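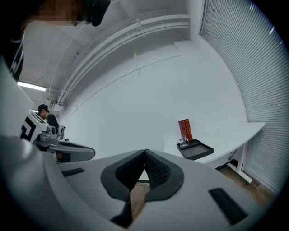

Jadwiga Głowacki wanted it noted before anything else that the Mudville sessions are worth keeping even if the attendance never improves. I have noted it. I'm less sure than she is.

The grant pays for evening reading classes for adults at two sites, Mudville and Athumani. Spending to the end of July is on budget, apart from 460 dollars for workbooks that we had to buy again when the publisher changed the edition. Lallis, the supplier, has refused a refund. I have asked twice and don't expect a different answer.

Athumani is the stronger site on paper. The sign-in sheets look good, but Tatu Makokha lets people sign in for the whole week on Thursday, so I would not lean on them. He has agreed to stop. The reading scores went up at both sites between the first test and the second. It was the same test, word for word, and I'd want to see a new one before we put that in the annual review.

Mudville has five regular learners. Neelam Khurana thinks the 6 p.m. start is the trouble and has moved it to 7:30. We tried a later start last year under the Pendach contract and it made little difference that I could find.

Honeylyn Saludo is writing the new test. The plan to add a third site is on hold, and I would leave it there until her results are in. The unspent travel money, 1777 dollars, can be carried over if you approve it by the next payment.

Nigel Hebden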